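Home | Kitchen | Laundry | Workshop | Storage | Contact

Sorting a Mixed Bin of Household Items
Reading time: 2 minutes

Residents of Trostow are encouraged to clear any catch-all bin before its contents are returned to cupboards. Items from the kitchen, the garage and the hall tend to gather in one container, and food may be overlooked among them.

Remove food first. Fresh corn belongs in the refrigerator, and any cob with mould should go to the organics collection. Set sunglasses aside in a case so that the lenses are not scratched by heavier articles. 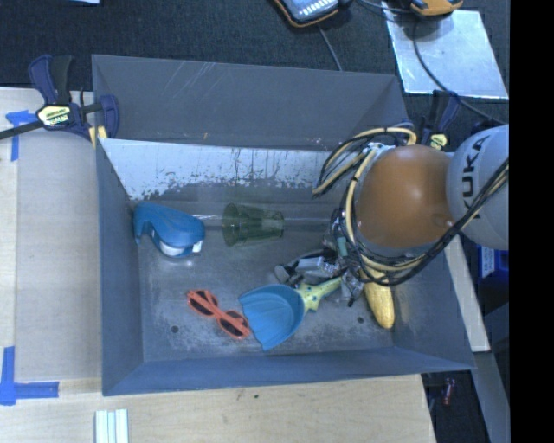 Plastic cups should be washed in warm, soapy water before they rejoin the dishes. Check each rim for cracks and discard any cup that has split. A dustpan is to be rinsed separately, never in the kitchen sink, and hung to dry.

Once the bin is clear, wipe the walls and floor with a damp cloth and a mild detergent. Scuffs on a metal floor are of no concern, but grit should be brushed out of corners and holes. Allow the metal to dry fully.

Enquiries regarding this advice may be directed to Celina Duda, Household Services.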